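Bench notes: the sorting rig

Quick one this month, the December social ate my writing time. The sorter build at Plorkent is moving again. Meron Seyoum got the arm mount stiffened up and Nafula Laizer rewrote the homing routine in two evenings – it no longer tries to park itself in the wall. Big relief.

Still on the old power supply. Don't unplug it please.
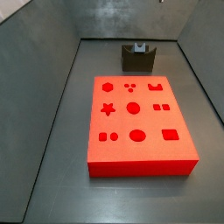
2 min read

Next job is the U piece. It starts in the holder at the back and has to end up in the U cutout, far row, right side. Sounds easy. The arm has to come down over the walls, grab between the prongs and not clip the rim, and so far the wrist turns 90 degrees when it feels like it. Tatu Kariuki thinks it's a cable. I think it's my code, sadly.

Once that works we'll do the star, then the oval. The double holes can wait untill someone has a better idea for the fingers.

Wanted: softer grip pads, any scrap rubber, and 2 people who can solder. Talk to Brittany MacLeod at the bench after 7 pm. Bring you're own safety glasses, we're short again.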